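Stick With It

By Zinash Demissie

Stickers are back on the furniture, and I couldn't be happier! In Jeltham, illustrator Lamai Limsakul draws hers at the kitchen table – mostly fruit and pets – and prints them in batches of 135. Her first sheet had 10 designs and sold out in a weekend in September.

"People want a fridge that looks like them," she says.

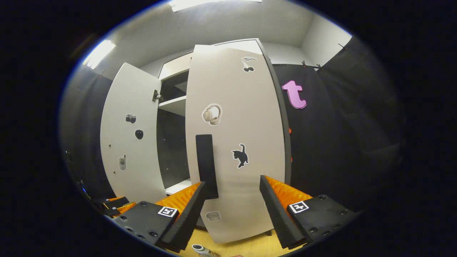
5 min read

Cats and cherries never go out of style, and white doors show them off beautifully. Limsakul's advice is to start with one you love, stick it a little crooked, and live with it for a week before adding the next.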